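Write the rules down before the folding starts

Everybody wants to argue about the big stuff with robots. Jobs, lawsuits, whether the thing in your hallway should have a face. Fine. Meanwhile the people teaching machines to handle our clothes are doing it on somebody's bed on a weekday morning, and the rules for that fit on half a page. Where there are rules.

I've been reading these half pages. Tresby has one. Noden has one too, longer, and worse. Not much in either about the actual room. Plenty on batteries.

Bedrooms are where this work goes on now, with a gripper held in a person's hand. A black piece of clothing with a zipper, a white sheet, cushions up against the headboard.
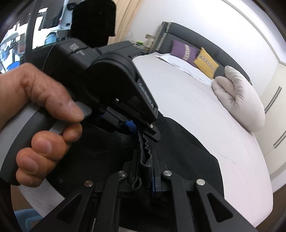
Zbigniew Krajewska
2020-03-15

So what should be on the page? Start with the window. If a camera is running, what's outside goes in the recording along with what's on the bed. Street, cars, the neighbor's front. Draw the curtain or get an okay. Takes a minute, and I have yet to see it in a written procedure.

Then people. Anyone who can walk through the shot signs first, and that includes the helper, the roommate, the kid home early. Tresby says "participants" sign. Who is a participant? Whoever is holding the gripper, apparently. I think that's much too narrow and I told them so, by email, no answer yet.

Then zippers. I know, small. But a zipper is hard metal or hard plastic on soft cloth, and a jaw that closes on the slider can bend it or chew the tape next to it. The rule should say where you grab: cloth, a hand's width from the hardware, unless the hardware is what you're testing. And if you damage someones jacket you pay for it, same week, no forms. Clellano went with a cap of $58 per item. Have they bought a coat lately?

Pads matter too. The soft part that touches the fabric gets dirty the way fingers do. Wipe them between homes. Not between "sessions," a word that can mean anything. Between homes.

Labels, also. The Tóth guideline, the one everybody copies from, has 1009 lines on file naming and 2 on consent. I counted because I was mad. File names are important, sure, I've lost a day to bad ones. But come on.

The objection I always get is speed. Rules slow down collection, small teams can't afford it, the big ones will just ignore them. Some of that is true. A checklist of 20 items will be skipped by the second morning, I would skip it myself. So keep it short and put it where the hands are. Paper, taped inside the case lid. Not a link.

Clothes are a good place to get this right, by the way. Low stakes, mostly. A garment with a print on it, laid out on a sheet, hurts no one if it gets dropped. But the habits go along to the next job, and the next job is pill bottles and kitchen knives and someone's grandmother's arm.
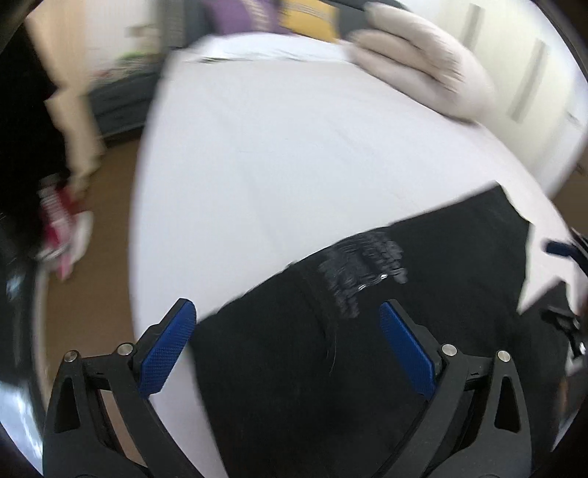
Should people who open their homes for this be able to get their recordings deleted afterward?
Any time, for any reason, and the request should be answered in writing. If the recording has already gone into training something, they need to be told that plainly, before they sign and agian when they ask.

That last bit is where I lose the engineers. Deleting is messy, copies are everywhere, a model can't just forget one bedroom. I get it. Then say so on the form. In normal words, big type, near the top.

I'd like to see a shared half page by the end of April. One version, free to copy, with window, people, zippers, pads, deletion. Noden has said it's open to the idea, and Clellano hasn't said no. Send me your drafts, ugly ones too. I'll post whatever comes in.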